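Research > Manipulation > Household Tasks > Section 4
Shares 24 | Comments 6

4.2 Tabletop Clearing with Two Arms

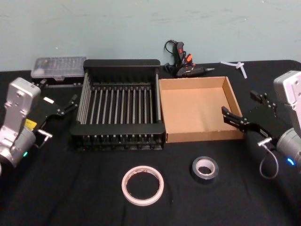 Figure 2. Workspace for the clearing task, with dish rack, open cardboard tray, tape rolls and glue gun on black cloth.

The clearing task asks whether a two-arm system can put away small workshop items without step-by-step instructions. The tape rolls and the glue gun are to be placed in the cardboard tray (Fig. 2). The dish rack stays on the table as an obstacle and must not be moved.

Each policy was run for 24 trials. The Abreu planner completed six of them, and the Hulent baseline completed two. A trial counted as complete only if all target items came to rest inside the tray walls. Partial placements were logged but not scored.

Most failures involved the glue gun. Its cord caught on neighboring items during the lift, and neither policy models flexible parts. Tape rolls were handled more reliably when grasped across the band than through the core. Failure labels were assigned by S. Hnatiuk and checked by W. Shek against the joint logs.

At these rates, neither policy is ready for unattended bench work. Trials with the rack removed are reported in Section 4.3.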